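The Year I Stopped Buying Clothes (Mostly)

Tue 23 July

Back in March I told my sister over the phone that I was done buying clothes for a year, and she laughed so hard she had to put me down on the counter.
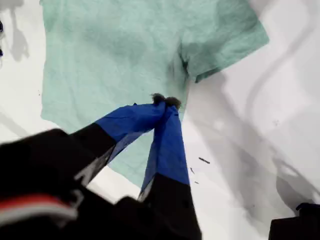 She had a point. I once drove all the way to the Judton outlets for a pair of socks and came home with a winter coat, two cardigans and no socks. So I wrote the rules on the back of an envelope and stuck it to the fridge, where it has been collecting grease ever since. Underwear is allowed. Shoes are allowed if the old pair lets in water. Everything else has to be mended, swapped, or done without.

What got me started was a drawer. We have this tall dresser that came from my grandmother's house in Fokstead, and the third drawer down had been sticking for so long that I'd gotten into the habit of kicking it. One rainy afternoon I finally pulled the whole thing out and found that the trouble was a wad of shirts jammed behind it, some of which I had replaced because I thought I'd left them at the beach. I sat on the floor and felt pretty silly. Then I tried them all on, and most of them still fit, if you're generous about the word fit.

The mending has been slower going. I bought a used Leitner sewing machine at a yard sale (machines aren't clothes, I checked the envelope) and spent two whole weekends learning to thread it. My first hem came out shaped like a smile. My second was better, and by the time I got to my husband's work pants I was feeling cocky enough to do them without pinning, so now he has one leg for dress occasions and one for floods. He wears them to mow the lawn and says they're very airy!

I've also gotten fussier about washing. I used to run everything on hot with a big glug of Mistix, and I've switched to cold and half the soap, and I hang what I can on the line out back. The towels come in stiff as crackers, but I've decided I like them that way. My husband has not decided that.

As for the money, I kept track the first couple of months because I wanted something to show my sister. By my own count I'd saved $201, and I was awfully proud of it until the water heater went and took $400 in one morning. Still, that was $201 I would've been short otherwise, and the plumber complimented my curtains.

The hardest part is weddings. We have one coming up in the fall, and I've been eyeing the navy dress I've worn to the last several, wondering if a new collar would fool anybody. There's some cream-colored lace in the sewing box that might do it. I'm going to baste it on this weekend and see how it looks before I commit to the real stitches.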